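Notes from the Lomley lab visit, June

Got there late, parking is a mess. Marleny Mosquera was already telling the group about the fault. Arm stopped dead mid reach the day before, threw code 344, wouldnt clear. Walkers cookies were the test item.
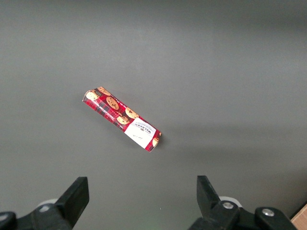

Relu Bogdan blames the wrist cable. It snags when the arm folds back, he says, 3 stops in 50 runs. Stelios Petridis thinks software. They did not agree while we were there!

Drawer task is worse. If it faults holding a handle the fingers stay shut, so someone has to hit the e-stop and then reach in. Chelsea asked who checks the power is off. Long pause.
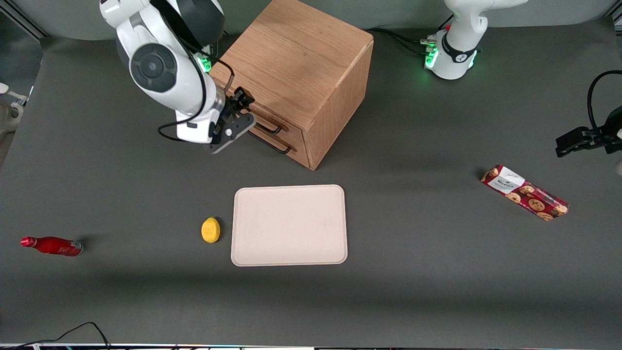

2 min read

New rule: speed capped at 80 percent untill the cable gets rerouted, hands off the table before any reset. Coffee was good. Dundach next.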